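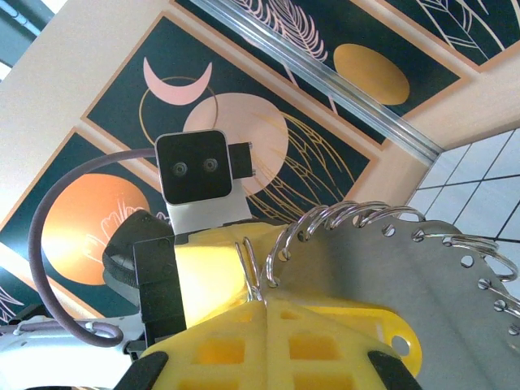
Inicio > Taller > Equipamiento > Galería: lo que vamos a comprar este año

Imprimir | Enviar por correo

Buscar en el sitio Buscar Búsqueda avanzada

Galería: la muñeca, la pinza y el presupuesto

Martes, 9 de mayo de 2023

¡Por fin tenemos fecha para el pedido grande! Llevamos desde marzo discutiendo qué se compra, qué se imprime en casa y qué puede esperar, y el plan de Fendton para el segundo brazo ya está lo bastante maduro como para enseñarlo. Esta galería arranca con una sola foto, la que abre la página, y las notas que siguen van todas sobre ella. Annick Lavoie ha puesto los números y yo, Tyson Fortin, el entusiasmo (y alguna discusión por el cable).

La pieza amarilla

El cuerpo de la pinza está impreso en 3D, en ese amarillo mate que se ve desde la otra punta del taller, con una cara llena de huecos cuadrados y rectangulares. En el presupuesto pesa poquísimo comparado con todo lo demás, y por eso queremos tirar de impresora sin miedo: 4 cuerpos completos, 2 para montar y 2 de reserva. La lengüeta lateral con el agujero redondo se queda como está, a todos nos gusta.

Las almohadillas

Negras, en las puntas de abajo. Van en la partida de consumibles y hemos pedido 40, que parece una barbaridad hasta que uno repasa lo que gastamos el año pasado. Annick quería repartirlas en dos compras; al final van todas juntas para pagar un solo envío.

La cámara

Un módulo estéreo, dos lentes pequeñas en un frente negro brillante, montado justo encima de la pinza. Es la línea más cara de la lista después del brazo y la que menos me duele. Tenemos oferta de Vasex y oferta de Ginting: la primera entrega antes, la segunda incluye el soporte. Si alguien ha comprado a cualquiera de las dos, que nos escriba, por favor – nos vendría de maravilla antes de firmar.

Los cables

Mirad la vuelta que da el grueso, sale por un lado de la cámara, hace un lazo amplio y regresa hacia el brazo. El fino va pegado al segmento blanco con una grapa pequeña. Para el brazo nuevo hemos previsto grapas de sobra y cable con holgura, y una partida aparte para canalización que en el primer borrador ni existía. Cuesta poco y luego se echa muchísimo de menos.

La placa y las anillas

Mi parte favorita. Una placa metálica gris, plana, de borde ondulado con agujeritos, y anillas partidas plateadas como las de un llavero enganchadas en ellos. Piezas así son las que queremos tener en cuenta al elegir, con anillas sueltas que se montan unas sobre otras y un canto curvo que no ofrece una cara recta donde agarrar. Hemos reservado dinero para un juego de placas de prueba propio, cinco en total, con distintos bordes. ¡Estoy deseando verlas!

El techo

Verde oscuro, círculos naranjas y rosados, una luna creciente, hojas dibujadas en línea dorada. No entra en ningún presupuesto, pero qué gusto da levantar la vista.

Lo que queda fuera

El software de planificación de Namach pasa al ejercicio siguiente. La licencia de prueba nos gustó mucho, pero con el segundo brazo y la cámara ya no llegamos. También se aplaza la mesa nueva. La impresora grande sigue en duda: Annick cree que cabe si Vasex baja los portes, y yo ya le he buscado sitio.

Las próximas fotos, cuando lleguen las cajas.

Imprimir | Enviar por correo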